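26/11/2023

Well, we finally made it to the Nurnthorpe film fair, and I'm so glad we did! I'd been talking about it since March (my poor sister can confirm this) and in the end the two of us took the early train, with sandwiches and a very long list of DVDs we were hoping to find.

It's held in the old Algate hall, right across from the station, and it's bigger than it looks from the street. The flyer said 413 tables over two floors. We started upstairs, where the Asian cinema sellers are, and didn't come down until lunchtime. The Rimo stall was the best of the lot - they had a whole crate of Korean thrillers, most of them with English subtitles, and a lovely boxed set of Japanese ghost stories that I picked up, put back, walked away from and then went back for. It was 17 dollars, so I don't feel too guilty. My sister found a samurai series she'd only ever seen half of, with the booklet still inside.

After lunch we lined up for the screening. They were showing the two-part manga adaptation that everybody on the forum has been going on about, the one with the young surgeon who makes a bargain he shouldn't. I had read the books first and was a bit nervous, but it was so good! They changed the ending and cut most of the hospital rivalry, which I missed, but the lead is perfect and the music gave me goosebumps. The second part drags a little in the middle, and I could have done without the flashbacks. My sister hadn't read a page and followed it all just fine.

We had just enough time for the Arrieta room at the back, where they do a little talk on props and medical dramas, with chairs set out in rows and free coffee (weak, but very welcome by then).

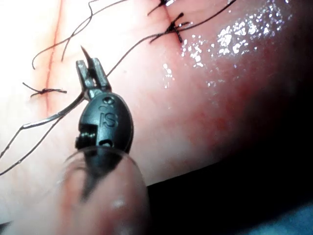
*Needle driver holding a curved needle, with "IS" on the black housing.*

The talk ran over, so we had to hurry for the train and I missed the poster sale, which I'm still a bit sore about. They announced the attendance on our way out, 3,838 over the weekend, and I can believe it from the line for the restrooms. If you go next year, bring cash - several of the smaller sellers don't take cards - and a sturdy bag, as mine gave up on the station stairs. We've watched 2 of the Korean ones already and I'll write those up when I get a quiet evening.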